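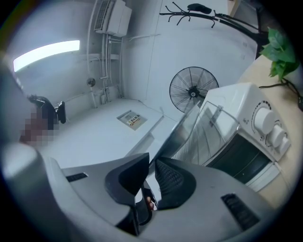
The Pillay is a hand-held gripper for recording demonstrations. You hold it, you do the job with it, and it stores the motion and the view from the tool so that an arm can be trained on them later. We sell it at Flukum alongside three remote-control setups, and we have been slow to list it, having returned two earlier products of the same type to their makers. The sales talk for all of these is that anyone can teach a robot anything in an afternoon. We don't believe that, and you shouldn't order on the strength of it. A toaster oven is a fair place to start an argument: a glass door, three round knobs of different sizes, and a tool that has to come at all of them with two black pads. A person turns a knob without thinking. With the Pillay you will think about it.

What it does well

Grip and approach. The pads are different on purpose. The left is wedge-shaped with a smooth face, and the right has fine ribs on its inner side. We expected the mismatch to be a nuisance and changed our minds after a week of picking up spoons. The smooth side slides under or alongside a thing and the ribbed side holds it. Pads are sold in pairs and they do wear.

Speed. Compared with driving an arm from a leader unit, recording by hand is quicker for short jobs. In our shop we logged 577 usable demonstrations of simple kitchen tasks over February, working in the gaps between orders. We would not have managed that with the remote rig, which spends much of its life being reset.

Moving between rooms. There is no arm to bolt down. If your training data all comes from one bench, your robot may only work at that bench, and a tool you can carry does help with this. How much it helps depends on your robot and your training, and we can't promise you a number.

What it does less well

Force. The Pillay does not measure how hard you push. If the task is a stiff latch or a tight lid, your hand will make up the difference and the recording won't show it. For that kind of work look at the Pruvora remote rig, which is slower and costs a good deal more, but makes the operator work through the same arm that will do the job.

Reach. You have a wrist, an elbow and a pair of legs. Your robot may have none of these in the same arrangement. It is very easy to record a lovely smooth motion that the arm can't follow. The Plukitley software checks each recording against a model of your arm and flags the ones it can't copy. It is a decent check and a strict one. Of our first long batch it threw out nearly a third, and when we looked through the rejects we mostly agreed with it.

Bulk. The body is wide and curved, and it takes up a lot of the view when you look down over it. Cupboards and shelves with little headroom are awkward. Try a cardboard mock-up of your space before you buy.

Fatigue. The maker's literature says the tool is comfortable for all-day use. We would put it at an hour before your recordings get sloppy. Swap hands or swap people.

In the box

Pillay hand-held gripper, light gray
One spare pair of finger pads
Charging cable
Plukitley software, single seat, 2 years of updates
Printed setup sheet (short, and better than the online one)

Price and options

Pillay gripper, as listed: $2,880
Second gripper for two-handed tasks: $2,880, no discount, we asked
Pruvora remote rig: quoted to order
Extended service plan: $884. We sell it since customers ask for it. Most small shops can skip it and buy spare pads with the money.

Before you order

Tell us which arm you use and what the task is. If it is mostly pushing, prying or twisting against resistance, we will probably try to talk you out of this one. Trial units go out for ten working days against a deposit. Use your own objects, in your own room, and include at least one task you suspect it will fail.

Returns are accepted on unopened pads and on grippers in clean condition. Software seats can't be returned once activated.

Page last checked 8 November 2023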